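SOSTOW GUEST HOUSE ASSOCIATION
Minutes of the members' meeting held on Tuesday, August 29, 2023 in the upstairs room, Vernville Road

Present: 13 members. Tharindu Navaratnam in the chair.
Apologies were received from the owners of Jakberg House.

1. Minutes of the last meeting
Agreed and signed, with one correction. The parking charge under item 6 should have read per night and not per stay.

2. Shared linen contract
The present contract with Shetty Laundry ends next spring. Shetty have offered to renew on the same terms, with collection moved to before 9 in the morning. Several members said this was too early on changeover days, when guests are still at breakfast. It was asked whether a second, later round could be run for the houses on the hill. The chair will put this to Shetty and report back.

Members were reminded that white cotton only goes in the shared bags. Coloured items have been getting in and the laundry has started sending them back unwashed.

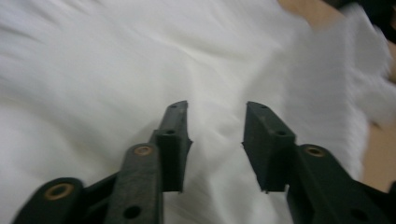

White fabric, item 2

A proposal to buy a further 73 double sheets from the joint fund was discussed. Some felt the present stock would last another season if torn pieces were mended. Others said mending had been tried and guests had complained. The proposal was carried, 9 in favour and 4 against. The order is to be split so that the larger houses do not take the whole of the first delivery.

3. Breakfast hours
The bus to the harbour now leaves earlier and guests have been asking for breakfast before seven. It was agreed that each house should decide for itself, but the hours should be shown correctly on the website. At present they are wrong for Jakberg House and for both houses in Mill Lane. 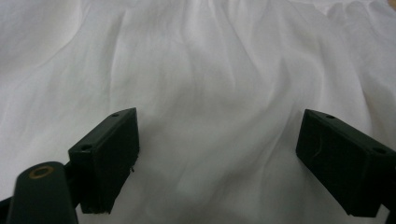
Members who have changed their hours should send them in by the end of the week. The page will not be altered again until after the season.

4. Road works
The council has confirmed that Vernville Road will be closed to traffic at night for resurfacing. Residents' access will be kept. Signs for late arrivals can be collected from the office.

5. Any other business
The fire door on the back stairs is sticking again. Keys to the old store are to be handed in.

The meeting closed at 9 p.m. The date of the next meeting will be sent round with the sheet order forms.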